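Foam Letters, Black Cloth, One T-shirt: How a Sign Wall Works

Big letters on a wall are fun. You see them at birthday parties, in shop windows, at the school fair. But how do people get them up there, and why is there so often a black cloth behind them? And what about folding? We get to that too, so keep reading.

First, the letters. Lots of them are cut from foam. Foam is a soft stuff full of tiny bubbles of air. More air than foam, in fact! So a letter as tall as your arm can weigh less than an apple. That's handy. A heavy letter would pull the cloth down, or drop on somebody's toes.

How do you cut foam? With a sharp knife (grown-up job) or a hot wire. The hot wire is the cool one. It melts a thin line thru the foam and leaves a smooth edge. Curvy letters like S are the slow ones. An I is quick. Two long cuts, two short cuts, done.

Now color. Dark cloth, bright letters. Yellow on black is super easy to read, even from the back of a big room. Yellow on white? Try it with a crayon. Squint. Almost gone.

A white edge helps too. It's called an outline. It goes round the letter like a fence and keeps the color apart from whatever is behind it. Blue on black is hard to see. Blue with a white line round it, much better.

Then size. Small word on top, big word below. Your eyes go to the big one first, every time. Sign makers know this and use it a lot. The most important word gets the most room.

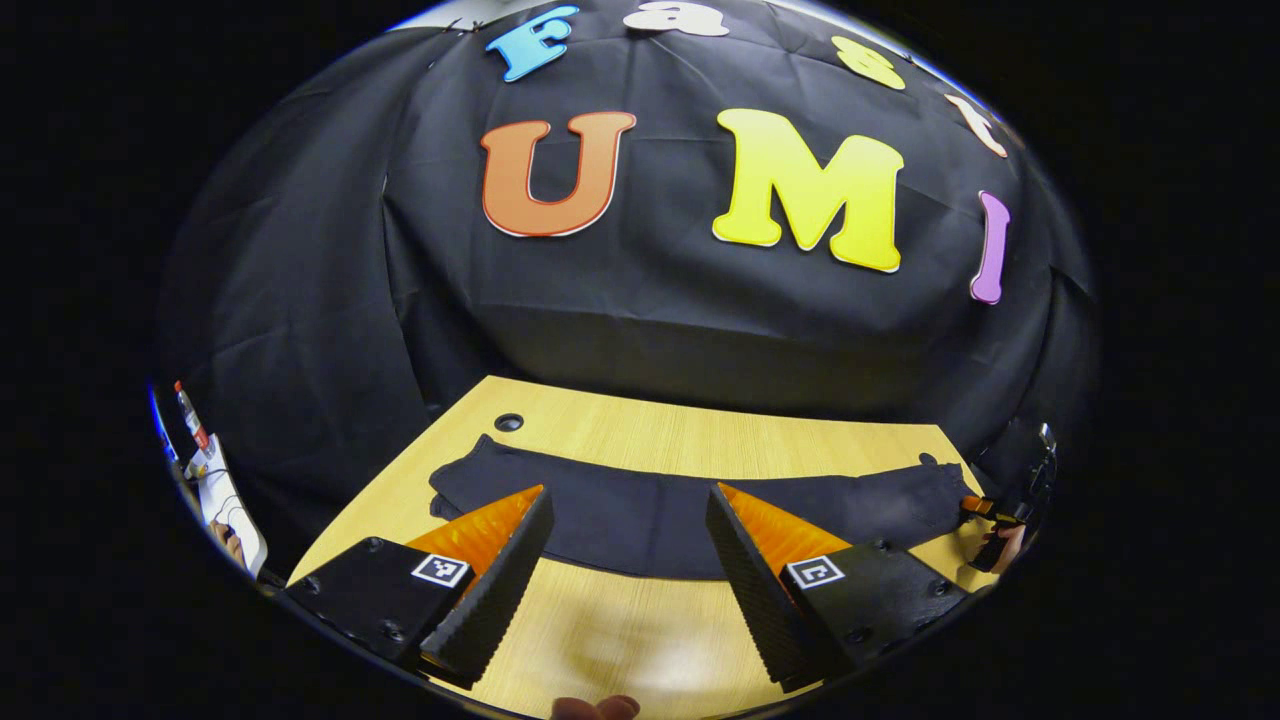 By Csenge Major
Writer, Things On Tables (the kids' pages)

So the word UMI gets the big letters, and "Fast" sits over it in smaller ones. Orange U, bright yellow M. Which one did you look at first? I went for the M.

OK, the cloth. Black cloth soaks up light. White cloth bounces it back. When light hits something black, most of it just stays there and turns into a tiny bit of heat, and your eyes don't get much back. That makes everything in front look brighter.

But cloth has wrinkles. Always. Cloth is made of threads going over and under each other (or looped, if it's knitted) and threads can bend and slide. Hang it up and it droops between the places where it's held. Those droopy bits are called folds. You can steam them flat, or pull the cloth tight, or just leave them. Plenty of people leave them.

Next, the T-shirt part. Black cloth on a light wood table, nice and easy to find. Black cloth on a black table, you'd be patting about for the edges. Edges matter when you fold! You need to know where the cloth stops.

Why is folding tricky? A book is stiff. Pick up one corner and the rest comes along in the same shape. Cloth doesn't do that. Pick up one corner of a shirt and the rest flops wherever it wants. So you have to hold it in two places, wide apart, and keep it a bit streched.

Want to try? You need 1 T-shirt and a table. 4 steps.

1. Lay the shirt flat, front side down. Smooth it with your hands from the middle out.

2. Fold one side in, sleeve and all. Tuck the sleeve back so it doesn't stick out.

3. Other side, same thing. Now you have a long strip.

4. Bring the bottom up to the neck. Pat it.

Lumpy? Shake it out and go again. Imre Sipos, age 9, wrote in to say his best trick is using the table edge as a ruler. Good one, Imre. Line up the bottom of the shirt with the edge and it comes out straighter.

Quick words to know

Backdrop: a big cloth or paper that hangs behind things.
Outline: a line that goes all the way round a shape.
Grommet: a ring set in a hole, in cloth or in a desk, so the edge of the hole doesn't get rough. Desk ones often let wires go down the back.
Grain: the little lines in wood. They come from how the tree grew.

Make your own

Cut the first letter of your name out of an old sponge or some craft foam. Paint it bright, let it dry, then do a white line round the edge. Pin it on a dark sweater or towel (ask first!!) and walk to the other end of the room. Can you still read it? Swap the dark towel for a light one and look agian. Draw both in your notebook.

Next time: why tape sticks to some things and falls off others.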